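# Software catch-up, March (my notes, shout if I got anything wrong)

Kettle on, started just after 10, and the control side went first as usual.

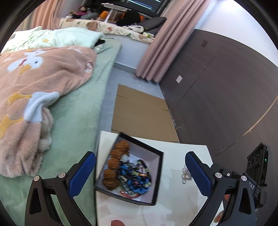 So, the jaw width problem. We all agreed (finally!) that the width reading lags behind the picture, and that the lag isn't the same on every recording, so one fixed offset won't do. I showed the plots from Cuadros, our replay tool, and you can see the jaws close a good 3 ticks before the number moves. The plan is to stamp both streams from the same clock and stop guessing. I said I'd write it, and I've already half regretted that.

**Perception.** Hesell still struggles with small shiny stuff in piles. Bracelets and loose strings of beads come out as one big blob, and it then picks a grasp point bang in the middle of the blob – no good to anyone if you only want one bracelet. We went round this for ages. I'd like to feed it more cluttered tabletops before touching the model; the other view was that the mask step throws away thin things far too early, and I have to admit that's a fair point. We'll try the mask change first, as it's a 2 line edit, and look at the results together.

**Planning.** Short one. The planner now backs off when the approach would clip the rim of a box, which I was very pleased about! It's slow though, nearly 1000 candidate paths for a single pick. Cerkora want it quicker before they'll run it at their end. Suggestion was to drop the near duplicates first and time it again. No objections.

**Tooling.** The upload script fell over again on file names with spaces in them. Fixed on my branch, please would somebody review it? Also the labelling page forgets where you were if you refresh, and we've got 17 open tickets on that page alone, so we're closing the stale ones before adding any more.

**To do**
- Shared clock stamp: me
- Mask threshold edit in Hesell: perception side
- Path pruning and new timings: planning side
- Note to Vekstead asking which log format they want: still up for grabs

Stopped at 11:40. Next one is same time in April, and bring your own biscuits.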